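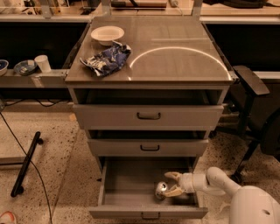 Last updated: September

Pasier drawer kit, review sample notes

README for the sample folder. Kit is the Pasier arm with the stock two-finger gripper, on loan from Lurholm. Notes are ours, not thiers.

What's in here
- drawers/ tidying clips, bottom drawer, can
- tabletop/ bowl, things left on top
- logs/ joint positions, gripper state, text files
- notes.txt read first

Clips up to 25 seconds each. Head view only. Wrist view is on the Serrano drive, ask before copying, it's big.

Setup
Grey three-drawer cabinet, shiny top. Fingers are the standard tan ones, no pads added. Control software is Hurnia, version 2, default settings apart from grip force, turned down to 20.

Known problems
- Glare on the cabinet top. Bright arc on the right side, upsets the depth readings. Not masked.
- Small shiny cans. Worst items for the Pasier so far, the edges come out ragged in depth.
- Low drawer is near the end of reach. Move the base closer before you start, saves a lot of swearing.
- Logs from Thursday have the wrong clock, 8 minutes fast. Not fixed yet.

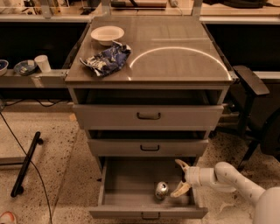
Bottom drawer open, can inside, gripper just to the right of it.

Verdict so far
Decent kit for the money. Arm is quiet, cables are a pain. Manual is thin on calibration, go by the Lurholm setup sheet insted. Would not buy the extra finger set untill the price drops.

Use
Fine for internal tests and teaching. Don't pass on the logs, loan terms. Scores to follow in scores.txt.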